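Looking After Your Hand-Held Grippers: Frequently Asked Questions

Welcome to the help page for the Kelameo hand-held gripper set. We put this together from the things people write in to ask most often, and we add to it whenever a good new one comes along, so do check back now and then.
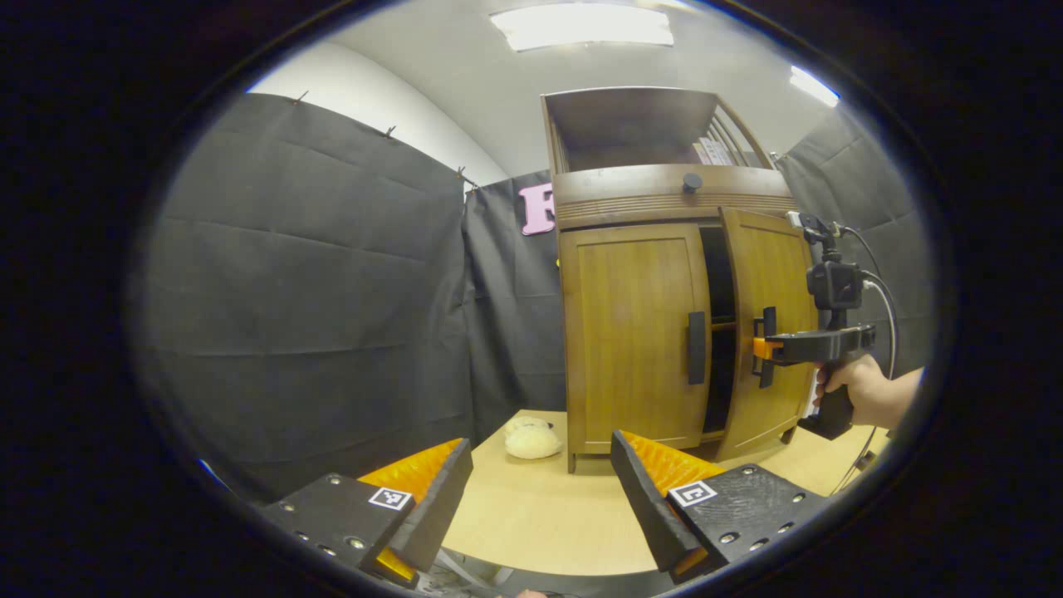

How often should I clean the finger pads?

Once every working day is plenty for most people, and the end of the day is the nicest time to do it because the pads can dry overnight. Use a soft cloth, lukewarm water and a tiny drop of dish soap, then go over the ribs a second time with plain water so no soap stays behind. Please keep alcohol and glass cleaner away from them — the pad material goes shiny and loses its hold much sooner than it should.

When is a pad ready to be replaced?

Run a fingertip across the ribs. If they feel flat in the middle and still crisp at the ends, it's time. Another sign is a gripper that used to hold a small door handle or a knob without fuss and now slides off it unless you squeeze hard. Always change both pads on a gripper together, even when one still looks fine, or the fingers will close unevenly and you'll be back in the toolbox before long. The replacement pads are part number 967 in the Trodard spares list and come in pairs.

Do I need to take the whole finger off to change a pad?

No, and we'd rather you didn't! Leave the finger where it is, peel the old pad from the tip downward, and clean off whatever glue is left with a plastic scraper. Press the new pad on, hold it for a slow count of ten, and then let it sit for 3 hours before you grip anything.

One of the marker tags has started to lift at a corner. Can I glue it back down?

You can if the tag is still perfectly flat and unscratched. More often there's a crease in it by then, and a creased tag is hard for the software to read. A fresh one takes only a couple of minutes. Line it up with the edges of the finger, smooth it from the center outward so you don't trap a bubble, and run the Rirnel check afterward so the new position gets saved. If you skip the check, the software will go on using the old spot.

How tight should the finger screws be?

Snug, and then stop. The screws are small and the threads in the fingers are easy to strip, which we know from the number of fingers that come back to us. Use the short key from the kit (the long one gives you far more force than you need) and go over them every 10 sessions or so.

The trigger feels gritty. What should I do?

Unplug the gripper first, then blow along the gap above the trigger with a hand bulb. Lint is the usual culprit, especially if you've been practicing with fabric or soft toys. Don't oil it. If it still feels rough after that, send the handle to the Aebischer workbench and we'll open it up for you.

My signal drops out when I turn my wrist. Is the sensor broken?

Probably not! Nine times in ten it's the cable. Check that there's a loose loop between the sensor and your hand, with enough slack to turn all the way over without pulling on the plug. Look at the plug for bent pins too, and try a spare cable before you order anything bigger.

Where should the grippers live overnight?

In their case, fingers open, cables coiled loosely beside them. Closed fingers press the pads against each other and leave a dent by morning. A drawer is fine in a pinch, as long as nothing heavy sits on top and it isn't next to a heater.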